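Nastano simulation work package: progress report
July 25, 2026

Work since the last report has gone into the training data for the kitchen tasks, and into finding out why policies trained on the Isex set did poorly when the kitchen was changed. The milestone agreed with you was 1000 accepted demonstrations. We now hold 1682, all recorded in simulation, so that part of the plan is finished.

Each demonstration is one operator driving the arm through one task by remote control. An episode is accepted if the task is completed and the gripper does not pass through any surface. Rejected episodes are kept in a separate store, as we may use them later to train the failure detector.

We spent more time than planned on surface textures. In the earlier set every kitchen had plain walls and one type of wood, and the policy appears to have relied on that. The Yupanqui renderer now gives each kitchen its own wall, floor, worktop and fitting textures, some of them deliberately unlikely. Views from the gripper are stored with every step.
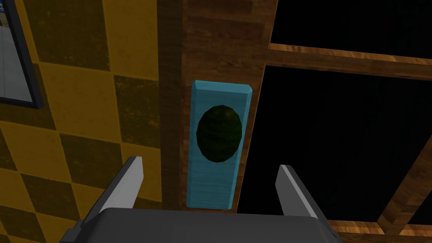
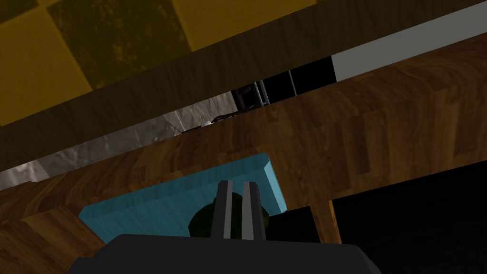
We trained the same network on the old and new sets, with the same settings and the same number of steps. Both were then run in six kitchens that neither had seen. The policy trained on the new set finished more of the tasks in all six. The gain was largest for opening doors and smallest for placing objects, where most failures still come from letting go too early. We have not yet worked out how much of the gain is due to the textures and how much to the larger number of episodes. A run with the new set cut down to the size of the old one is queued and will settle this.

Two problems remain. Physics errors on thin handles still cost us episodes, and the fix in Duvik slows the simulation by 20 per cent. We have accepted the slower speed for now. Storage is also filling faster than we allowed for, mainly because of the rejected episodes, and we would like to move part of the travel budget to cover it. A revised budget table will be sent separately.

The size-matched comparison comes next, followed by the first trials on the real arm, which are still planned for October. The episode format is fixed and will not change before then.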